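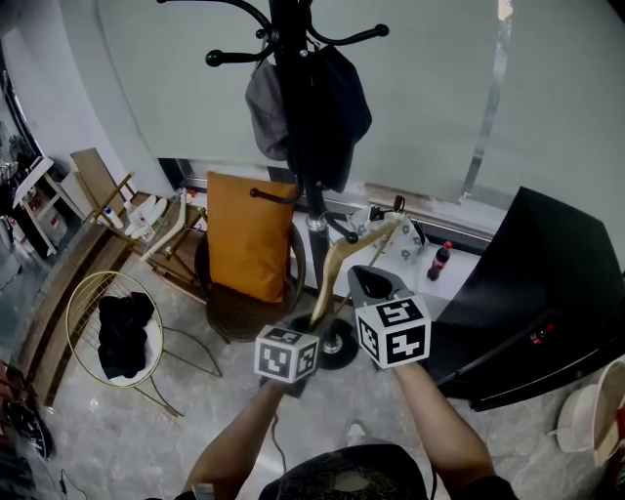 Why did the grippers at Harnesside keep letting go?
A worn cable, most likely, though the company that sold them spent nine weeks blaming the people holding them.

The pitch from Vekmont was simple enough. Put a pair of hand-held grippers in somebody's hands, have them do ordinary household jobs, and the recordings will teach a robot to do the same. Hang up a jacket. Move a hanger. Do it a few hundred times and the machine picks up the habit.

Harnesside, a small outfit that collects this sort of material in furnished rooms, bought 25 pairs. Within a month, 23 recordings had been thrown out for the same fault. The jaw position in the file said closed while the jaw was open. A robot trained on that would learn to drop things with total confidence.

Vekmont's first reply was that operators were squeezing too hard. Its second was that they were covering the printed cubes, the patterned blocks on top of each gripper that let the software work out where the hand is. Neither explanation fits. The cubes give position. They have nothing to say about whether the jaw has closed, and the fault turned up with heavy-handed and light-handed people alike.

Ketill Brynjólfsdóttir, who runs the sessions, went looking for herself. "I stopped reading their emails and started wiggling cables," she told me. On seven of the grippers, a gentle bend where the cable meets the handle was enough to freeze the reading. The software filled the gap with the last value it had and raised no warning.

That second part bothers me more than the first. Cables wear out, and anyone who has owned headphones knows it. A program that covers up a lost signal is a choice somebody made, and the Vekmont manual (I read all of it) describes it as "smoothing."

There is a safety side too. One buyer, Zemard, had already loaded a batch of the material onto a working arm. It let go of a glass jug over a tile floor. The room was clear at the time, which is luck and shouldn't be written up as procedure.

Vekmont now promises a stiffer cable collar and a software update called Munshi, due later in May. Asked whether Munshi will flag missing data or only guess at it better, a spokesperson said the company was "reviewing the behaviour." Brynjólfsdóttir has taped her cables in the meantime and checks every file by hand.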